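Karncombe School: Questions About House Days
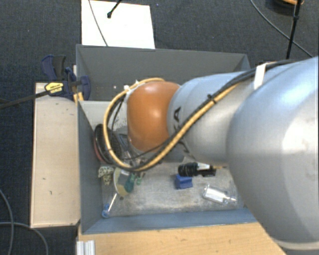 How is a student placed in a house?

Every new student receives a house in the first week of school. We have three houses: Marex, Grinillow and Hebden. Brothers and sisters are placed together, if the family does not ask for something different.

What should my child wear on the House Day?

A T-shirt in the house color, with normal school pants or skirt. Shirts are sold at the front office for 20 dollars. A plain shirt from home in the same color is also accepted.

How are the points given?

Points come from sports, reading, music and help in the school. Last year Hebden finished first with 2394 points, and it was 117 more than Grinillow.

Can parents come to the assembly?

Yes, for the Hebden day in March and also for the other two. The gym has 153 seats for visitors, so please reserve by email. Doors open at 8:40 a.m.

Can a student change the house?

Only in the first month, and the parents must write to the house office.

My child was sick on the House Day. Are the points lost?

No. The house keeps all points, and your child can join the next activity as usual.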